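4. Sorting Accuracy in Shared Household Recycling

4.1 Study setting

The survey was carried out in Dalwood, a town with a mixed stock of older row houses and newer apartment blocks. Households in the row houses set out their own bins at the curb. Residents of the apartment blocks carry their recycling to shared bins, which are kept in a courtyard or on the ground floor. The town introduced separate collection of paper, metal, glass, and rigid plastic in April, five months before the survey closed on September 7, 2021. Before that change, all dry recyclables went into one container.

The sample was drawn from the town's collection register. Invitations went to every address on two of the collection routes, known locally as Cropper and Grelau after the streets on which they begin. The Cropper route serves mostly row houses. The Grelau route serves mostly apartment blocks and includes a small number of shops, which were left out. Complete answers were received from 1,761 households. Of these, 176 also agreed to keep a sorting diary and to let the research team check the contents of their bins.

4.2 Measures

Respondents were asked which container they would use for each of 20 common items. The list was chosen so that most items would be familiar to any household, while several were known from earlier complaints to cause trouble. These included foil lids, window envelopes, paper cups with a plastic lining, and jars with the metal cap still on. An answer was counted as correct when it matched the printed guide sent to all addresses by Ritora, the company that holds the collection contract.

Diary households recorded each item they were unsure about, along with the container they chose in the end. They were asked to write the entry at the time of sorting and not at the end of the day. Where an entry could not be read, or named an item too broadly to be scored ("packaging," for instance), it was set aside. Bin checks were made before collection by two members of the team working separately, and differences between them were settled by a second look at the printed guide.

4.3 Findings

Most households answered correctly for glass and for clean paper. Errors were concentrated in items made of more than one material. Lined paper cups were the item most often placed wrongly, followed by window envelopes. The same pattern appeared on both routes, although it was stronger among households using shared bins. Length of residence in the town made little difference once housing type was taken into account.

The diaries help to explain where the errors came from. Respondents often knew that an item had two parts and did not know whether they were expected to separate them. The printed guide gives a rule for jars and caps but is silent on envelopes, and many entries show the household applying the jar rule to envelopes by analogy. Others reported that they followed whatever had already been placed in the shared container. One diary entry reads, in full, "There were cups in there so I put mine in."

Bin checks gave a less favorable picture than the questionnaire. Several households that answered all items correctly were found to have food residue on metal and plastic containers. The questionnaire did not ask about rinsing, and this should be treated as a gap in the instrument. It is also possible that other members of the household did the sorting, as only one adult from each address completed the form.

4.4 Labels on shared bins

Halfway through the diary period, new labels were fitted to the shared bins at part of the Grelau route. The old labels named the material only. The new ones listed accepted items in large type, with the three most common mistakes printed underneath. Diary households at these addresses recorded fewer doubtful items in the weeks that followed. The number of households involved was small, and the change cannot be separated from ordinary learning over time. Households on the Cropper route, which received no new labels, also recorded fewer doubtful items toward the end, though the decline there was slower.

Residents commented on the height of the labels more often than on their wording. On the taller containers the text was fixed to the lid and could not be read once the lid was raised. Later labels were moved to the front panel, at a height that could be read by a seated person. No further changes were made before the diaries were collected.

Figure 3.

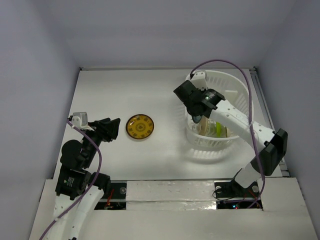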